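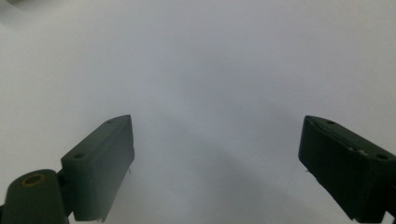

Residents of Farnthorpe will pay more to park downtown starting in February, after the town council voted 7 to 2 on Tuesday to raise meter rates for the first time since the machines were installed.

An hour on Aguirre Street and the blocks next to it will go from $1.50 to $2. The lot behind the library stays free for the first two hours, and Sunday parking remains free everywhere.

The town expects the increase to help pay for resurfacing the Mill Road lot, where 59 spaces have been closed since a drainage pipe failed last spring. Work there is due to begin once the ground thaws.

Council member Yatziri Ibarra voted against the change. She said store owners had asked for a delay until the closed spaces were back in use.

"We are charging people more while they have fewer places to park," Ibarra said. "I would have waited until summer."

A petition against the increase drew 400 signatures, most of them collected at the counter of Bodex Hardware.

Monthly permits for downtown workers will not change in price. Permit holders who normally use the Mill Road lot can park on the upper level of the Vustberg garage until the work is done – the town will mail them a temporary tag. Meters will continue to run from 8 a.m. to 6 p.m.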